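Workatis > Working Groups > Robot Practice > Minutes

Robot Practice Group: Minutes, 04/03/2022
Chair: Augustina Akpalu
Sites represented: Jotidbridge, Agbeko

1. Minutes of the February meeting
Accepted with one correction. In item 4, "gripper clearance" should read "approach clearance."

2. Work at and under desks (draft rule 3)
The chair presented the revised text. The rule covers any task in which the arm works below desktop height. Jotidbridge asked whether cables on the floor should be treated as obstacles or as part of the workspace. Agreed: obstacles, unless the task sheet names the cable to be handled. Adapters and power strips are treated the same way, whether or not a plug is seated in them.

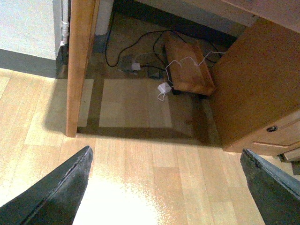
Item 2: knee space with cables and charger, gripper open.

Agbeko noted that the draft gives no starting posture. Text to be added: fingers open and empty, held over clear floor in front of the opening, until the operator confirms the approach path. Entry into the knee space is at reduced speed. The operator may not change the task while the arm is inside.

The chair asked that "clear floor" be defined. Two wordings were read out. The shorter one was preferred: floor with no cable, plug or loose item between the fingers or directly ahead of them.

3. Lighting and glare
Agbeko reported that bright patches on smooth flooring are still being logged as faults by the wrist camera check. The check was written for matte floors.

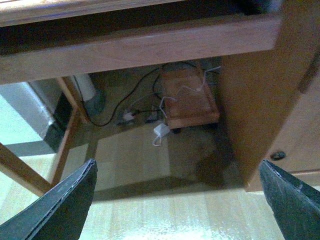

The group did not support a fixed light level. Operators will record glare on the run sheet and repeat the camera check from a second angle before any low approach. If the second check also fails, the run is stopped and logged under code 3. Dark cables in shadow remain a known weakness of the check. Susard settings are not to be changed on site to get around it.

4. Trays, drawers and small items
Draft rule 4 requires a pulled-out tray to be treated as a separate surface from the desktop, with its own height entry. Jotidbridge objected to the extra entry. The objection was noted and the rule kept.

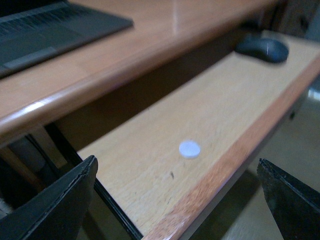 Small flat items must be listed on the task sheet before a pick is attempted. An unlisted item is left in place and reported. Laptops and mice are out of bounds unless listed.

5. Run log
The shared log stands at 3,300 entries. Older entries lack the surface field and will not be back-filled.

6. Actions
Akpalu: issue rules 3 and 4 with the changes above.
Agbeko: draft the second-angle check.
Jotidbridge: propose a shorter height entry form.

Next meeting: date to be circulated with the revised rules.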